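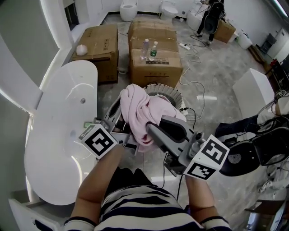

Towels never go in the bottom of a box, according to the note left on our bench this morning, they go in last, so you can find one when you've got wet hands and no idea where anything is. Fair point! I had been planning to do exactly the wrong thing and use the whole towel pile as padding under the heavy stuff. So the plan for September changes, and I'm writing it up before I forget what we settled on.

Bathroom corner, packing and sorting, second go.

The pink towel is the one I keep coming back to. It crumples into a ball the moment you pick it up by the middle, and then you've got a lump that takes up twice the space and has to be shaken out again anyway. What works for me is finding two corners first, letting the rest hang, and folding in half along the long side. Then thirds. I tried rolling as well (the Stirkela guide swears by rolling) and it's fine for hand towels, but the bigger ones spring open as soon as you let go unless there's something snug on both sides. Folding wins for the big ones, for now.

Cardboard boxes are still standing behind the bathtub. I'd like them closer, because at the moment every towel gets carried around the tub and I have already dragged one corner across the concrete. That floor is never as clean as it looks — sweep before we start next time, please, and not with the big broom, it just moves the dust along. If anybody wants to put a sheet down I won't argue.

The tub stays where it is. We talked about swinging it toward the wall and I'm against it, it's a two-person job and we'd only want it back again in a week. It does make a handy place to drop things while you're sorting, which is also the trouble with it. Things get dropped in there and stay. New rule from me: anything put in the tub or on the rim gets a home before lunch. There's a little green thing on the rim that I still haven't dealt with, so yes, I'm breaking my own rule on day one.

Box notes. The Lokon cartons are the better ones, the flaps stay up on their own while you load. The Tingate ones fold in on you every time and I ended up holding a flap back with my elbow. I've put 8 of the Lokon ones aside for bathroom things and would like them left alone, thank you. The label number for this batch is 3894, write it on the side and the top both, since the tops vanish the minute you stack.

Order for loading, as it stands now: bottles and anything hard at the bottom, bath mats around them, then whatever small stuff we've bagged up, towels on top. Pink one last of all so it's the first out. I had the mats on top in the first version and the flaps wouldn't meet.

Still to do: ask at Kwon if they have more of the wide tape, the narrow kind splits down the middle when you pull it fast. Find the other marker. Decide about the bath mats that shed — I say wash them before they go anywhere near a clean towel. I'm back at 9 tomorrow and will start with the sweeping.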